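Music Industry Help > Royalties and Registration

Recording royalties arrive but songwriting royalties do not. Which registration is missing?

Asked April 2019
Tags: mechanicals, ISRC, ISWC, distributors, splits

I release music under the name Mivard. I write and record everything except the bass parts, which were done by one other player who is also credited as co-writer on 3 of the tracks. The EP has 6 tracks and went out in November through a distributor called Narkoden. No label is involved.

Narkoden's statements look correct to me. Streams are reported by service and by country, and the money shows up in the account after the usual delay. The best-performing track had 1,060 streams in the last statement, so the sums are small, but I want the setup to be right before the next release.

My problem is on the songwriting side. I joined a performing rights organization as a writer before the EP came out. I registered all the titles there. The account shows the works as accepted, but there has never been a payment, and there is no line anywhere for mechanicals. I assumed the distributor passed those along. Narkoden's help page says it pays "all royalties due on the recording" and does not mention the composition at all.

Specific questions:

1. Does the distributor's payment include mechanical royalties for US streams?
2. Do I need a publisher, or can I collect as a writer only?
3. For the co-written tracks I entered my own share as 100 percent at the performing rights organization, because the form would not let me finish otherwise. Does that need fixing now or can it wait until there is money?
4. The ISRCs were assigned by Narkoden. Do they have to be entered in the work registration? 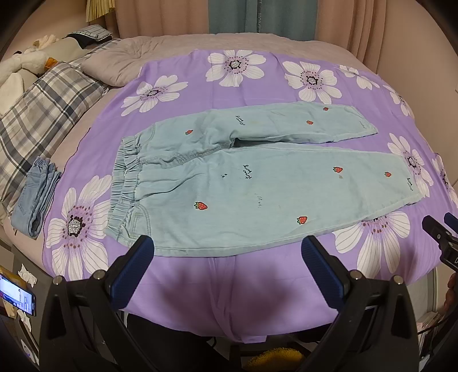 One more detail. The track titles at the distributor and at the performing rights organization are not identical. Two have "(Edit)" at the end in one place and not in the other, and one has an ampersand where the other has "and". I do not know whether the matching is done by title or by code. I also do not know whether the co-writer is a member of any organization. I have asked and am waiting to hear back.

I would prefer to handle this myself without paying for a publishing administrator, unless that is the only way.

3 answers

Accepted answer

There are two copyrights in each track and they are paid through separate channels. The recording is one. The composition (melody and lyrics) is the other. Narkoden handles the recording. Your performing rights organization handles one part of the composition, the performance part. A third stream, mechanicals on the composition, is handled by neither of them in your case. Taking your questions in order:

1. No, not for US interactive streams. For US streaming the service pays composition mechanicals separately from what it pays the distributor. The service or its agent looks for the owner of the composition, and if it cannot find one, the money is held as unmatched. US download stores are different. There the mechanical is normally included in what the store pays out to the distributor, and the distributor passes it through to you. If any of your income is from downloads, the mechanical on those is probably already in your statement without being shown as its own line. You are then responsible for paying the co-writer their part of it.

2. You do not need a publisher in the sense of signing your rights to a company. You do need someone to fill the publisher role for the purposes of collection. Either set yourself up as a publisher, or use an administrator who takes a percentage. Performance royalties are usually divided into a writer half and a publisher half. Some organizations will pay both halves to a writer who has no publisher, and others will not. Check the membership terms of the one you joined. If it is the kind that will not, half of your performance money has no payee until a publisher is listed.

3. Fix it now. An incorrect 100 percent claim becomes a conflict the moment the co-writer or their organization registers a different share. In a conflict, payment on the work can be put on hold for everyone until the parties agree. Get the split in writing first. One page is enough: song title, legal name of each writer, percentage for each, date, signatures. Then amend the work registration. If the form refuses a share below 100, it usually wants the other writer listed by name with their affiliation marked as unknown or none. Look for an "add writer" control before the share field.

4. Entering the ISRC in the work registration is often optional, but do it. The ISRC identifies the recording. The ISWC identifies the composition. Matching a stream to a song means linking one to the other, and where there is no link, the systems fall back on title and writer name. That is where your "(Edit)" and ampersand differences cause trouble. Most registration forms have a field for alternate titles. Put every variant in there. Do not change the titles at the distributor at this stage, as a metadata update can result in a second version of the release at some services.

On the lack of any payment so far: performance royalties are commonly paid two to three quarters after the performance. With a November release, an empty statement now does not mean the registration failed. With your numbers it may also be below the payment threshold for some time.

Order of work:

Split agreement with the co-writer.
Correct the shares at the performing rights organization.
Add alternate titles and ISRCs.
Decide on self-publishing or an administrator.
Register for mechanicals through whichever route you chose.
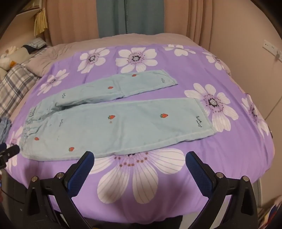

Light blue trousers with strawberries, on a flowered bed cover.

Edited to add: if you choose to act as your own publisher, check the name before you file. Organizations reject publisher names that are too close to existing ones, and the fee may not come back to you. Submit more than one choice.

Answer 2

Had the same situation with a project called Visser. I went with an administrator. It takes 20 percent of what it collects and the contract could not be ended in the first year. For a catalog of your size I would not expect to see the setup fee back soon. The advantage is that it also registers the works with foreign societies, which is tedious to do by hand and in some countries not possible as an individual. If most of your listeners are outside the US that matters. Look at the country column in the Narkoden statements before deciding.

Also, check that you have not already given publishing administration to the distributor by accident. Some have a checkbox for it at upload. If it is ticked and you then sign with someone else, two parties will claim the same share.

Answer 3

Just register with SoundExchange, that covers it.

Comments on answer 3

It does not. SoundExchange collects for the recording, on non-interactive digital radio in the US. The question is about the composition. It is worth joining separately, as the distributor does not normally collect that money either, but it has no effect on mechanicals.

Agreed with the comment. Register there both as featured artist and as owner of the recordings. They are two different claims, and filing only the first leaves the owner share uncollected. This happened with the Mostard single and was noticed a year later.

Comment from the original poster

Thanks. The co-writer replied and is not a member anywhere. We have agreed on the splits and I have found the "add writer" control, which only appears after saving the title as a draft. The publishing box at Narkoden was not ticked. I will add the alternate titles next and leave the administrator question until I have gone through the country column.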